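第3章 Tosach 小型办公备份系统的安放与首次设置

本章适用于在办公室内自行安装 Tosach 的用户。已由经销商上门安装的,可直接从“首次开机”一节读起。从旧型号升级、打算保留原有数据盘的,请先看第5章,看完再拆机。

开始之前

设置过程需要一台能上网的电脑,浏览器保持较新的版本即可。手机也能完成大部分操作,但创建存储池和恢复配置文件两项只能在电脑上进行。

请先备齐下列物品:
- 主机、电源线和随机附带的网线
- 数据盘(未附带,须另购,型号以兼容列表为准)
- 十字螺丝刀
- 产品卡,背面印有序列号和初始口令
- 办公室路由器的管理密码

产品卡丢失后,初始口令无法通过电话查询,只能凭购买凭证申请重发。建议拿到产品后先把口令抄到别处,再开始安装。

如果办公室的网络由物业或外包公司管理,请提前向对方确认两件事:是否允许自行接入新的网络设备,以及地址是自动分配还是需要登记。需要登记的,把主机底部标签上的 MAC 地址交给对方。

3.1 选择安放位置

Tosach 可以单独放在台面上,也可以与交换机等设备一起装入开放式机架。两种方式的设置步骤相同。

1. 选一处平整、稳固的水平面。桌面、矮柜、石材台面都可以。不要放在地毯、坐垫或叠起来的纸箱上。
2. 用手按压台面四角。有晃动的,先调平桌脚,或者换一处。
3. 擦净台面,等表面干透。
4. 主机背面与墙之间至少留出5厘米,左右两侧也要留空。
5. 确认附近有带接地的插座,并且电源线不会横过走道。

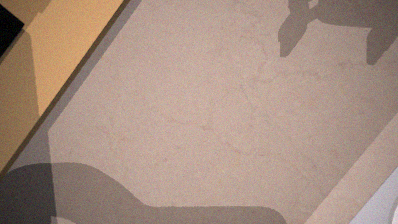 浅米色台面,表面有细颗粒,带淡淡的纹路

注意:主机底部的脚垫为软质材料。在浅色台面上长期放置后可能留下印痕,介意的话请在下面加一块硬质垫板。垫板要比主机底面略大,不能遮住底部的进风口。

小心:请勿将主机放在水槽、饮水机、加湿器旁边,也不要放在空调出风口正下方。窗边有阳光直射的位置同样不合适。

安放位置还要考虑声音。数据盘工作时有轻微的读写声,夜间备份时会更明显。如果房间里有人值夜或休息,可以把主机移到储物间,但储物间的门上应有通风格栅。完全密闭的柜子不能使用。

3.2 装入数据盘

主机有4个盘位,从左到右编号。只装一部分也可以使用,空着的盘位要保留挡板。

1. 确认主机没有接通电源。
2. 触摸一下金属水管或机壳的裸露金属部分,释放身上的静电。
3. 按下盘位前面的卡扣,把托架拉出。
4. 将数据盘放入托架,接口朝后,标签朝上。
5. 用附带的螺丝固定。螺丝拧到不再松动即可,不要用电动工具。
6. 把托架沿导轨平推到底,直到卡扣弹回。
7. 在托架正面的标签上写下盘的编号和装入月份,例如“一号,六月”。

托架推到一半推不动时,不要用力。请拉出来,检查导轨里有没有异物,再看托架有没有装反。

小心:数据盘里原有的内容会在创建存储池时全部清除,清除后无法找回。如果盘里有需要保留的文件,请在装入主机之前复制到别处。

不同容量的盘可以混装,但可用空间按最小的一块计算。打算以后逐步换成大容量盘的用户,请参阅第5章“扩充容量”。

3.3 使用机架

办公室里已经有交换机、电话主机等设备的,装入机架比较整齐,检修时也方便。开放式机架散热较好,适合没有单独机房的小型办公室。带门的机柜也能用,但要另装风扇。

装架之前,先量好机架的内宽和深度。Tosach 需要配托板使用,托板不随机附送。桌面机架应完整落在台面上,四周不要有悬空的部分。

1. 把机架放到位,检查各处螺栓是否拧紧。
2. 将较重的设备安排在下层。UPS 一般放在最底层,Prarkora 系列的 UPS 自带脚垫,可直接落在底部。
3. 装上托板,用水平尺检查前后左右。
4. 由两个人抬起主机放上托板。数据盘已经装好的,搬动时不要倾斜。
5. 上下两台设备之间留出通风的空隙。
6. 扣好托板两侧的限位片。

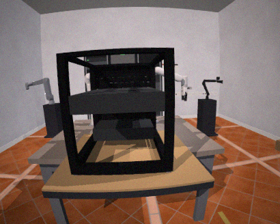 设备就位以后再接线,顺序是先网线、后电源线。网线和电源线分别沿机架两侧走,不要捆在一起。扎带用可重复开合的那种,以后加设备时不用剪断。线要留一点余量,够把托板拉出来检修就行,留得太长会堵住后面的出风口。

每根线的两端都贴上标签。标签写用途,不写颜色,比如“主机至交换机五口”“UPS 至主机”。换过线之后要同时更换两端的标签。

注意:不要在机架顶部堆放纸张、包装盒或盆栽。机架顶部也不能当作搬运时的提手使用。

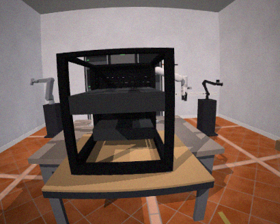

开放式机架放在浅色木质台面上,两台深色设备分上下两层

如果机架所在的桌子还有别的用途,建议在桌沿贴一条标识,提醒同事不要靠在机架上,也不要拔机架后面的插头。这类误拔是售后记录中断电故障的常见原因。

3.4 连接网络和电源

1. 将网线一端插入主机背面标有“LAN 1”的接口,另一端插入交换机或路由器的空闲接口。
2. 将电源线插入主机,推到底。
3. 将电源线另一端插入 UPS 的电池供电插座。UPS 上只有浪涌保护、不带电池供电的插座不能用来接主机。
4. 如果使用 Prarkora 系列 UPS,请再用 USB 线把 UPS 和主机连起来。停电时主机会收到信号并自动关机。

没有 UPS 也可以使用本产品,但停电时正在写入的文件可能损坏。经常停电的地区请务必配备。

第二个网络接口“LAN 2”出厂时关闭,需要在 Jurkby 管理界面中打开。首次设置时不要把两个接口同时接到同一台交换机上,否则可能搜索不到主机。

3.5 首次开机

1. 按住前面的电源键3秒后松开。
2. 电源灯开始闪烁。启动过程中不要再按电源键,也不要拔线。
3. 电源灯转为常亮并听到一声提示音后,启动完成。首次启动比平时慢,最长需要20分钟。
4. 在同一网络内的电脑上打开浏览器,输入产品卡上印的地址。
5. 出现 Jurkby 登录页面后,输入初始口令。
6. 按提示设置新的管理员密码。新密码不能与初始口令相同。
7. 选择语言和时区。时区选错会使备份在错误的时间运行,请仔细核对。
8. 选择是否自动安装更新。建议选“仅安全更新”。

登录页面打不开时,请按下面的顺序检查:
- 电脑和主机是否接在同一台路由器下。访客无线网络一般与内网隔离,不能用来设置。
- 网络接口旁的小灯是否亮着。不亮的话换一根网线再试。
- 电脑上是否开着代理或远程办公软件,暂时关闭后刷新页面。
- 路由器的设备列表里有没有主机,有的话直接输入列表中显示的地址。

浏览器提示“连接不是私密连接”时,可以选择继续。完成3.7节的证书设置以后,提示不再出现。

3.6 创建存储池和共享文件夹

登录后,系统会问您要不要立即创建存储池。也可以选“稍后”,以后从“存储”菜单进入。

1. 勾选要使用的数据盘。
2. 选择保护方式。“单盘容错”允许坏一块盘,适合多数办公室。“双盘容错”更稳妥,可用空间相应减少。“无保护”只应用于临时数据。
3. 为存储池取一个名字,只能用字母和数字。
4. 阅读清除提示,输入管理员密码,点“创建”。

创建后系统会在后台校验各盘。校验期间可以照常使用,速度略慢。请等校验完成以后再导入大批文件。

共享文件夹按部门或用途建立,不建议按个人建立。人员变动以后,按个人建的文件夹往往没人整理,也不好交接。以一家设在 Mạc 的四人设计事务所为例,文件夹可以这样安排:“项目”供所有人读写,“合同”只对负责人和会计开放,“素材”全员可读、由一个人维护,“归档”全员只读。

建好文件夹以后,再添加用户:
1. 进入“用户”菜单,点“新建”。
2. 填写用户名和临时密码。
3. 在权限表中逐个勾选文件夹的“读”或“写”。
4. 保存后把用户名和临时密码交给本人,由本人首次登录时修改。

不要让多个人共用管理员账户。管理员账户只用来改设置,日常存取文件请用普通账户,管理员本人也应另建一个。

3.7 设置备份计划

共享文件夹建好以后,文件并没有自动得到备份。存储池的容错功能只能应对坏盘,误删、病毒和火灾都不在其内。请至少设置一个备份计划。

1. 进入“备份”菜单,点“新建计划”。
2. 选择来源文件夹。
3. 选择目标。可以是外接硬盘、另一台 Tosach 或已签约的云端空间。
4. 设定时间。建议每晚下班后运行一次,每个星期日再做一次完整校验。
5. 设定保留版本。默认保留5个,超出后自动删除最旧的版本。
6. 填写接收通知的邮箱,点“发送测试邮件”。
7. 收到测试邮件后点“启用”。

测试邮件没收到时,先看垃圾邮件箱。公司邮箱拦截比较严格的,请把发件地址加入白名单。没有通知邮箱也可以启用计划,但备份失败时只有主机上的指示灯会变色,容易漏看。

外接硬盘做目标时,请准备两块轮换使用,一块接在主机上,一块带离办公室保管。拔下硬盘之前,先在“外接设备”里点“弹出”,等提示出现后再拔。

证书设置在“安全”菜单内。点“生成本机证书”,下载后在每台办公电脑上安装一次即可。更换电脑后要重新安装。

3.8 试恢复

计划首次运行完成后,请做一次试恢复:

1. 在“项目”文件夹里放一个无关紧要的文件。
2. 等下一次备份完成,在备份记录中查看状态是否为“成功”。
3. 删除该文件。
4. 进入“恢复”,选择最近的版本,找到该文件并恢复到原位置。
5. 打开文件,检查内容是否完整。

恢复时如果提示“目标已存在”,请选择“保留两者”,确认无误后再手动删除多余的一份。

最后,进入“系统”菜单导出配置文件,存到主机以外的地方。以后每次增加用户或改动备份计划,都要重新导出。配置文件中不含共享文件夹里的数据,但含有用户名和权限设置,请妥善保管。

指示灯含义

电源灯常亮:正常运行。
电源灯慢闪:正在启动或关机。
状态灯黄色:有一项计划未完成,请登录 Jurkby 查看。
状态灯红色:数据盘故障或温度过高。请先看盘位旁的小灯,哪个亮红灯就换哪一块,换盘步骤见第5章。所有盘位小灯都正常而状态灯仍为红色时,检查通风口是否被遮挡,待温度降下来以后再重新开机。
网络灯不亮:网线未插好,或对端设备没有通电。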